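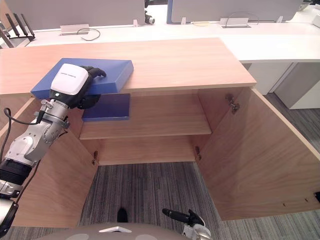
Project report: Small Things Seen on the Way Home

For my writing project I had to keep an observation diary and turn it into short pieces of 300 words each. I picked the number 91 bus because I'm on it twice a day anyway, and because people on buses do lovely odd things when they think you're reading!

My first go was terrible. I wrote down everything (coats, shopping, the weather, the driver's cough) and ended up with 3,225 words that I couldn't bear to read back. So I started again with one rule, which was one person per journey and then stop. 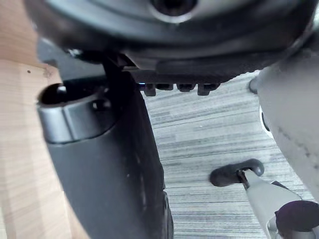 Rendcombe, Nov 3, 2023

Dark by the time we left the Halvorsen stop. A boy of nine or so had a paper crown on, a bit torn, and he kept holding it down with one hand as though the bus might be windy. His gran was asleep. When she woke up she straightened the crown without a word and went straight back to sleep.

I like that one best, and it came out at 396 words before I trimmed it. The bit I cut was me explaining what I thought the crown meant, and my tutor had put a wiggly line under all of it, fair enough.

I did worry about writing about strangers. I left out names, schools and anything that would let someone spot themselves, and I moved two of the pieces to a different stop. 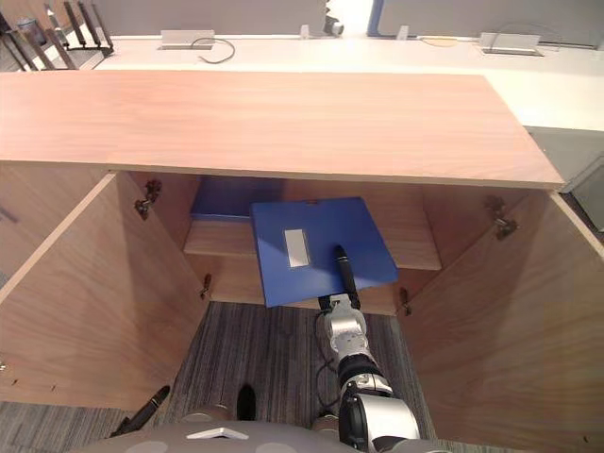
What I'd do next

I'd carry on until July, so I could get the light evenings in too, and try the early bus, which I've been avoiding for obvious reasons. I'd also like to write one where I'm the person being watched.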